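Ritilia Snack Label Texts

Ritilia is a collection of 183 ingredient lists typed out from snack packets, and we love how much is hiding in them! Each entry has the product type, the full list and the allergen line – spelling mistakes left exactly as printed.

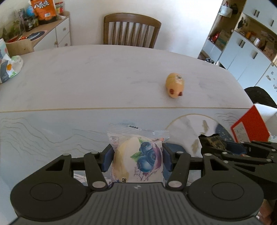 What's in the files

fillau.csv holds the lists, one per row. dubey.csv holds the allergen lines and uses the same row numbers. Text is in 4 languages, and 13 rows have no allergen line at all, so check for blanks before you join the two.

Cleaning up

Run the Wasar script first. It fixes stray line breaks and turns every kind of comma into a plain one.

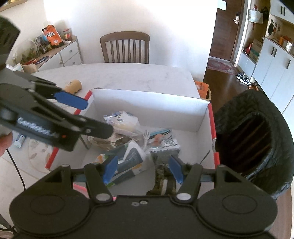
It leaves brackets alone, and you'll want those – the nested ones (spice mix inside seasoning inside coating) are the best part of the whole set. Rows with unclosed brackets are flagged in the last column.

Last updated 9th March. Corrections very welcome!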